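Un equipo de Wenedmont publica Trista, un planificador para que dos brazos trabajen juntos sin estorbarse

El programa, que se puede descargar desde este viernes, decide cuál de los dos brazos agarra primero y cuál espera

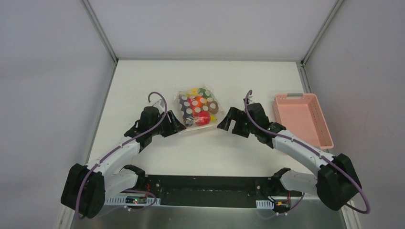 Los dos brazos del banco de pruebas de Wenedmont, con una bolsa transparente de juguetes entre las pinzas y una cesta rosa a la derecha.

Quien haya intentado cocinar con otra persona en una cocina pequeña entenderá enseguida el problema al que Morena Cocco lleva dedicada buena parte de los últimos dos inviernos. Dos brazos robóticos montados sobre la misma mesa tienen que repartirse un espacio que se queda corto en cuanto los dos quieren la misma cosa, y lo habitual hasta ahora en el laboratorio de Wenedmont era resolverlo por la vía tranquila: uno se movía, el otro aguardaba quieto en su rincón, y luego al revés. Funcionaba, sí, pero daba un poco de pena verlo.

Trista, el planificador de movimiento que el grupo acaba de poner a disposición de todo el mundo con licencia abierta, intenta que los dos se muevan a la vez. El programa recibe la posición de las articulaciones y lo que ve la cámara de la mesa, calcula por dónde va a pasar cada brazo en los instantes siguientes y reserva esos trozos de espacio, como quien deja el abrigo en una silla del cine. Si las dos reservas se pisan, no detiene a nadie de golpe: frena un poco al brazo que tiene más margen y deja que el otro termine su recorrido.

«Al principio teníamos un planificador muy educado, demasiado», cuenta Cocco con una risa. «Los dos se cedían el paso y nos quedábamos mirando la mesa hasta que alguien pulsaba la tecla de parar.» La solución, explica, fue darle a cada tarea una prioridad que cambia con el tiempo, de manera que el brazo que ha esperado más acaba teniendo razón.

Lo más delicado viene con los objetos blandos. Una caja se queda como estaba hasta que la tocan, pero una bolsa de plástico cambia de forma al primer roce, y además deja ver lo que lleva dentro, cosa que confunde bastante a la parte del programa que se ocupa de la visión. En las primeras versiones el sistema buscaba los bordes de la bolsa y encontraba los juguetes, y proponía puntos de agarre en mitad de una pelota. Yesenia Palacios, que escribió el módulo de percepción, optó por entrenarlo con el contorno completo de la bolsa y tratar el contenido como una mancha de color sin importancia. Para las pruebas escogió a propósito juguetes de lunares, porque los lunares eran lo que peor llevaba el detector.

«Con una bolsa de tornillos habríamos terminado en septiembre», dice Palacios, «pero también habríamos aprendido mucho menos, y a mí los tornillos me aburren.»

El equipo repitió el ejercicio de acercar ambas pinzas a la bolsa, sujetarla entre las dos y llevarla a la cesta 831 veces, repartidas a lo largo de 12 jornadas. En 51 de ellas el programa prefirió abandonar el intento y volver a la posición de reposo, casi siempre por no ponerse de acuerdo consigo mismo sobre dónde acababa el plástico. Las grabaciones de esos intentos fallidos se publican junto con el código, algo que se agradece mucho, porque suelen ser las más útiles para quien venga detrás.

El planificador recalcula las trayectorias cada 40 milisegundos y no necesita un ordenador especialmente potente; en Wenedmont corre en una máquina de sobremesa que antes se usaba para editar vídeo. La descarga incluye un simulador sencillo, para que se pueda probar sin tener los brazos delante, y un visor que pinta en la pantalla las zonas reservadas por cada uno. Cocco recomienda empezar por ahí y dedicarle una tarde entera, con calma, antes de conectar nada que pese.

También avisa de lo que falta, que no es poco. Los cables, por ejemplo, todavía no existen para el programa: el modelo conoce los eslabones y las pinzas, pero ignora las vueltas que da el cableado por encima de ellos, así que de momento conviene dejar un margen generoso en el archivo de configuración. Tampoco sabe qué hacer si alguien cambia la cesta de sitio a mitad del movimiento. Las dos cosas están apuntadas para la próxima versión, prevista para noviembre.

Mientras tanto, un segundo grupo, en Jollville, ha empezado a adaptar Trista a brazos de otro tamaño, y la empresa Turcotte ha ofrecido horas de ingeniería para mejorar la documentación, que por ahora está solo en inglés. Palacios está preparando la traducción al español en los ratos libres y acepta ayuda de buen grado, sobre todo con el capítulo de calibración, que según ella se le ha ido un poco de largo.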